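4. Tuning the grasp planner (two-arm setups)

I wrote this part after Ronja Dahlgren and I spent most of May moving our own bench over to Jiledura, so it's heavy on the stuff that tripped us up. You'll need the arms homed and the head camera calibrated (section 3) before you start. Got both? Great, on we go!

1. Launch the planner with both arms enabled. Wait for the "scene ready" line in the log. On my machine it takes 12 seconds, and I always think it's hung.

2. Open the Objects tab and check that everything on your table gets its own outline. I like a mix of shapes for this: a juice bottle, a puzzle cube, a little box, a big pink plate. If two things sitting close together come up as one blob, lower the merge distance a notch and rescan.

3. Assign an arm to each object you want to pick. I give the bottle to the left and the cube to the right, so the two paths never have to cross.

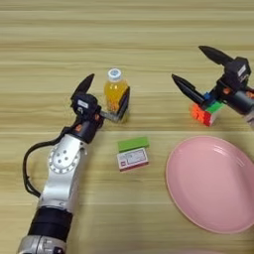 4. Set the point budget under Perception > Cloud. The default is 4,000 points per object, and that's plenty for anything you can pick up with one gripper. My bottle came in at 1,883 and planned just fine.

Note: clear bottles are a pain. The depth camera sees straight through parts of them (ugh), so turn on "fill from color" for anything see-through.

5. Pick an approach direction. For tall objects choose Side, for low ones choose Top. You can leave it on Auto, but Auto loves coming at a bottle from above, and then you're chasing it across the table.

6. Set the open width for each gripper, then hit Preview. Preview only draws the path on screen, so run it as often as you like.

Caution: keep your hand on the stop button the first time you hit Execute. Preview doesn't check the cables, and a loop of cable hanging off the wrist can snag on the arm's own joints. Ivone Frota's fix is to add a padding of 33 mm around each wrist in the Collision tab, and I've copied her ever since.

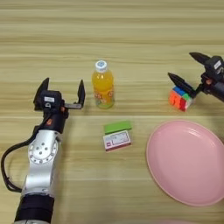 Left gripper open beside the bottle, with the cube over at the right gripper.

7. Happy with it? Save the profile under a new name. Overwriting the default works too, but then you can't get back to it without reinstalling, and yes, I've done that.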